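# Chapter 14: What a Price Is For

Sooner or later, everyone who makes a thing has to decide what to charge for it, and most people would prefer to have a tooth out. The usual method is to add up the bills, look at what the shop across the street is asking, feel a little ashamed, and knock off two dollars. Whole industries have been built this way. A few of them are still open.

In this chapter we look at how prices get set, who ends up setting them, and why the number on the tag so often has little to do with the cost of what it hangs from. You will need the idea of *marginal cost* from Chapter 2. If it has slipped your mind, go back now; it comes up on nearly every page.

## 14.1 The Mallcombe Kettle

Consider the town of Mallcombe, where two firms sell kettles. Pikix sells a plain one for $50. Mukik sells one that boils the same water at the same speed and charges a good deal more, on the grounds that the handle is nicer. Introductory economics would like Mukik to go out of business by the end of the paragraph. Mukik has so far declined.

Part of the answer lies in what a buyer is able to know. A shopper standing in an aisle can't test a kettle for ten years. She can read the tag, though, and she may well take a high price as a hint that somebody, somewhere, was careful. Economists call this *signaling*. Shopkeepers had been doing it for centuries without the word and seem to have managed.

The other part lies in costs, which behave less politely than our diagrams suggest. Once a workshop has its benches and equipment in place, the rent comes due whether it turns out one kettle in November or 876 of them. Costs of this kind are *fixed*, and they are the reason a firm with a slow month can look at its books and see a very expensive kettle.
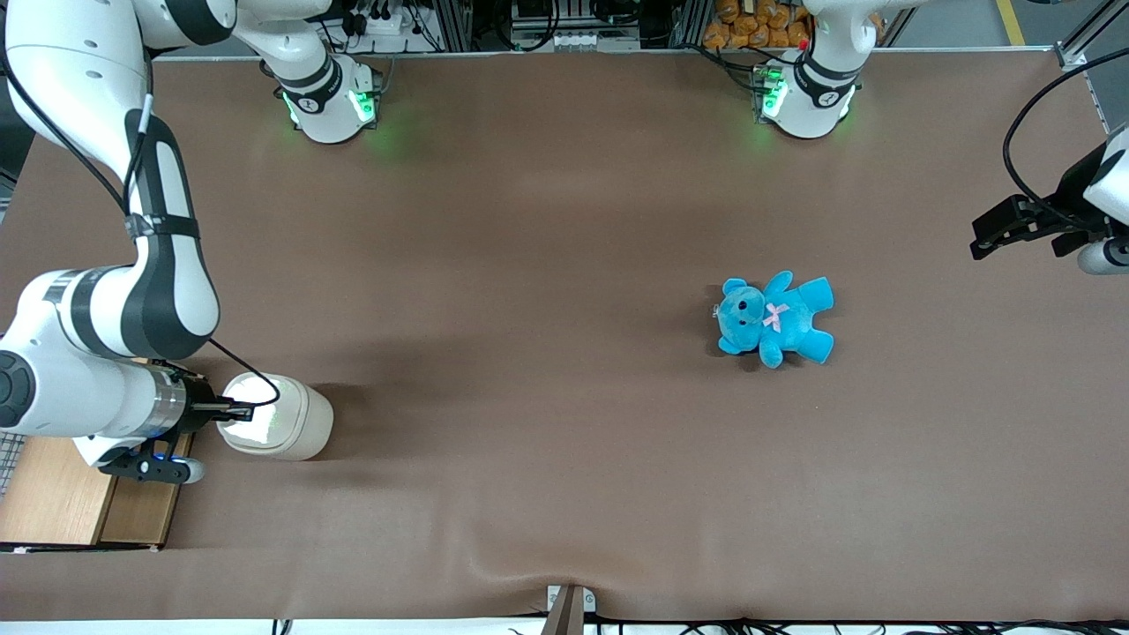 The owner of Ait Brahim, a small firm that makes lamps, objected to an early draft of this section, writing that she had never once thought about fixed costs when naming a price, that she charged whatever the last customer had paid without flinching, and that if the customer did flinch she threw in a bulb. We have left the section as it was. Her letter, however, describes *price discrimination* better than we do in 14.3, and students should keep it in mind when they get there.

## 14.2 Before You Read On

Write down the last thing you bought that cost more than $50, along with the highest price you would have paid for it. The gap between the two is your *consumer surplus*. It is a real quantity, though no bank will let you deposit it.

Now try to guess what the seller would have accepted. Most students find this harder, and some find it upsetting. Keep both figures, as we will use them to draw our first demand curve in the next section.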